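How to Line a Round Bin So the Bag Stays Put (and Have the Groceries Sorted Before You Sit Down)

Posted by Lilibeth Samonte, 23/08/2020

I love a job that takes two minutes and makes the whole week nicer, and changing the bag in a small round bin is one of my favorites. Yes, really! There is something so satisfying about a bag that hugs the rim all the way around, with no sagging side and no mystery air bubble pushing everything up toward your hand.

When I wrote up my pantry shelves in February, the question I got most was about the little bin at the end of the counter, and whether the bag slides down. It used to, constantly. Then I started doing the bin and the shopping basket together as one routine, and I got so much better at both. So this is the whole thing, start to finish.

What you need

A small round bin or bucket, empty
Trash bags a size bigger than you think
A shopping basket with whatever you brought home
A clear bit of counter or floor to work on
Both hands (put the phone down, I mean it)

A word about bag size

Most trouble with liners starts at the store. The bag has to go around the rim AND have enough left over to fold down the outside, so a bag that only just matches the bin will fight you every time. To check one before you open the whole roll, lay it flat and measure across the opening, then double that number. You want it comfortably bigger than the distance around your bin's rim. A piece of string around the rim works fine if you don't have a soft tape.

Depth matters too. If the bag stops short of the bottom it hangs there like a hammock, and the first heavy thing you drop in will drag the top down with it.

Step 1. Clear out the bin

Take the old bag out, tie it, and get it out of the room. Wipe the inside of the bin with a damp cloth and a drop of dish soap, then dry it well. The drying is the part I used to skip! A wet bin makes the new bag cling to the wall halfway down and you end up tugging at it.

Step 2. Open the bag all the way

Pull the top edges apart and give the bag one big swoop through the air so it fills. If the edges are stuck together, dampen your fingertips and roll the plastic between thumb and finger. Push the bottom corners out with your fist. Don't worry about how it looks if you set it down at this point, it's going to be a crumpled mess for a moment and that's fine.

Step 3. Drop it in and work two sides at once

Lower the bag until it touches the bottom. Now hold the edge on opposite sides, with one hand staying down on the rim and the other lifting the plastic a little so you can feel how much slack you've got. Ease the lifted side out and over, press it down, then swap hands. Then do the same with the two sides you haven't touched yet. Going around in a circle from one starting point is how you end up with all the extra plastic bunched in one place.
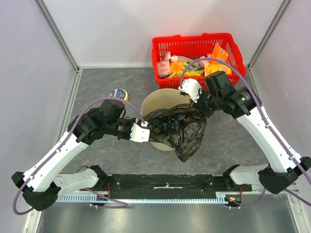
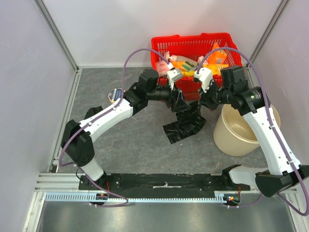

Joni Räsänen wrote to me after trying this and said the two-sides trick worked right away, but that the bag still slipped once there was something heavy in it, and was there any fix that didn't involve buying clips? There is, Joni, and it's the next step.

Step 4. Let the air out and tighten the rim

Run your hand down the inside wall to push out the trapped air. You'll feel the bag settle. Then go to the back of the bin, gather the loose plastic at the rim into a small twist, and tuck the twist under the folded edge. If your bag is very roomy, tie the twist in a loose knot instead. Loose, please, so you can undo it when the bag comes out. A big rubber band around the outside is the other option, and it holds beautifully.

Step 5. Move on to the basket

With a fresh bin ready, unpacking goes so much faster, and any torn wrapper or receipt has somewhere to go immediately. I set the basket close to the bin and fold the handle down out of the way before I reach in.

Bottles come out first. They are heavy, and they love to roll onto whatever is soft. Stand them up at the back of your work space.

Tins and jars next, labels facing you, so you can see what you've already got two of.

Boxes and firm packages after that.

Snack bags last, always on top of something or off to the side by themselves. Nobody in my house wants a bag of crumbs.

If you're packing instead of unpacking, turn that order upside down: heavy things low, bags of chips on top, and tuck the odd-shaped packages into the gaps along the sides.

Step 6. Put the basket away clean

Shake it out over the bin, wipe the handle, and check the openings in the sides if yours has them, as little bits of paper get wedged in there. Then hang it up or stack it wherever it will be easy to grab on your way out.

A few extras I've picked up

Keep the spare bags in the bottom of the bin, under the liner. When you pull the full one out, the next one is right there!

If the bin smells, a sprinkle of baking soda under the bag helps a lot.

Lift a full bag slowly and straight up. If it sticks, slide a hand down one side to let some air in underneath.

Square bins work the same way, only start at two opposite corners.

Next up is the drawer where all my food container lids live, and I have been putting it off for ages. If you've tamed yours, please tell me how in the comments, I'm very ready to steal your ideas.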